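Search tickets Go

Ticket 204: gripper finger spares, pastry cell, budget query
05/09/2019, Luuk Mertens

Aerts wants the spares line settled before the Lerkard order goes in. The request is for 16 finger pairs. Current stock is 4. Please confirm whether both arms need the full allocation for the basket-loading task.
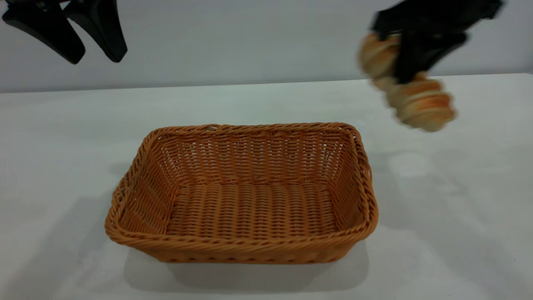 Right gripper carrying the croissant, left gripper open.

Reply, Liesbeth Van der Linden:

Only the right arm handles product in this task. Wear on the left fingers can't be budgeted at the same rate. I would split the order, 12 pairs now and the balance deferred to next year's capital plan. Both arms take the same finger, so stock stays common.

Basket size also affects the quote. Ollby priced the fixture for a deeper tray. The colour and weave don't matter, but the rim height does, as it sets the approach clearance. Check against the shallow basket with one piece in it:

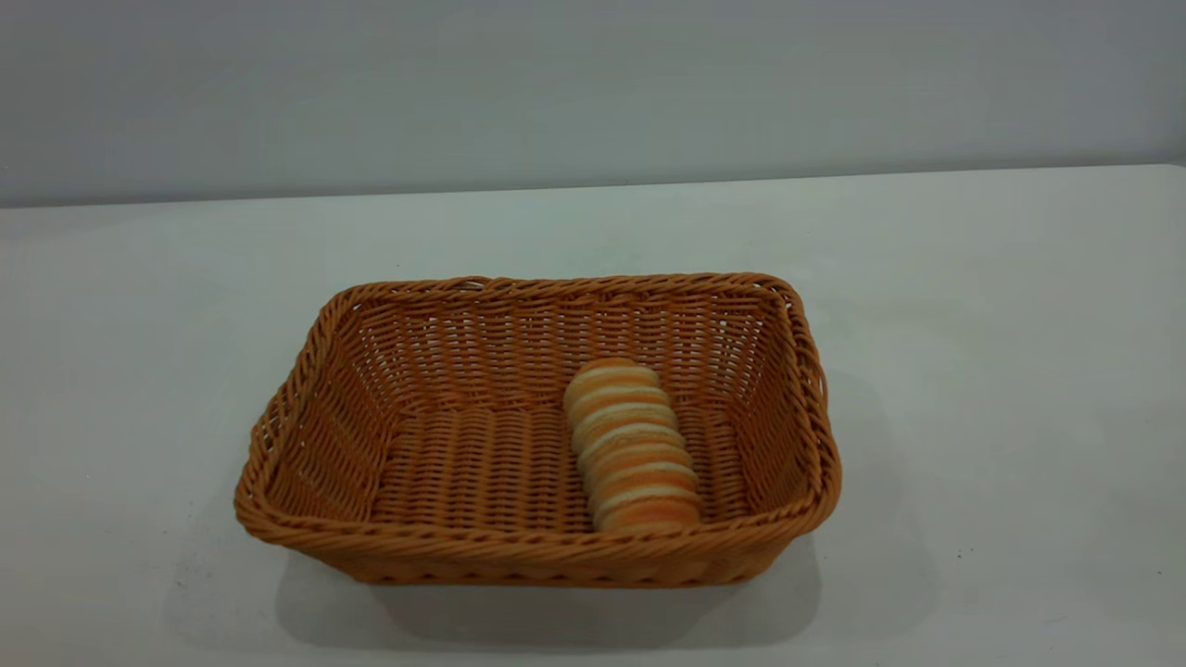 Actions

1. Luuk to get a revised fixture price from Ollby.
2. Randance to quote freight on 12 pairs.
3. Hold the Lerkard order until both are attached.

Status: open, awaiting supplier

Contact the equipment desk | © Randance | Back to top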